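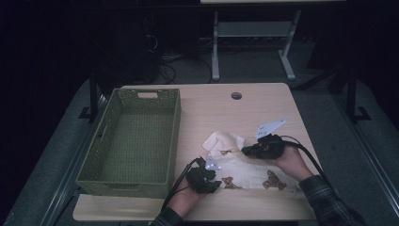
Stop telling me to fold everything

Search this site
Type and press enter

Filed under: Home life, Opinion

I've had it with folding. I timed myself one evening in February and spent 23 minutes turning tea towels into neat little rectangles, and by breakfast they were all over the kitchen again. So I stopped — just like that!

My sister-in-law in Lemcombe irons her pillowcases (and her dusters, bless her) and she finds it calming, which is lovely. I don't. I find it dull, and my back hurts. Shirts for work, fine, I'll hang those up. But socks, flannels, pyjamas, anything the children will drag under a bed by seven o'clock? Into the drawer they go, any old how.

What gets me is the guilt that's sold along with it. The shop in town wanted £99 for a set of drawer dividers. For pants! I bought 3 fish suppers and a bottle of wine instead and had change left over.

People say a tidy drawer saves time in the morning. Maybe in their house. Mine shuts, most days, if you lean on it.

We use cookies to improve your visit. Accept | Manage settings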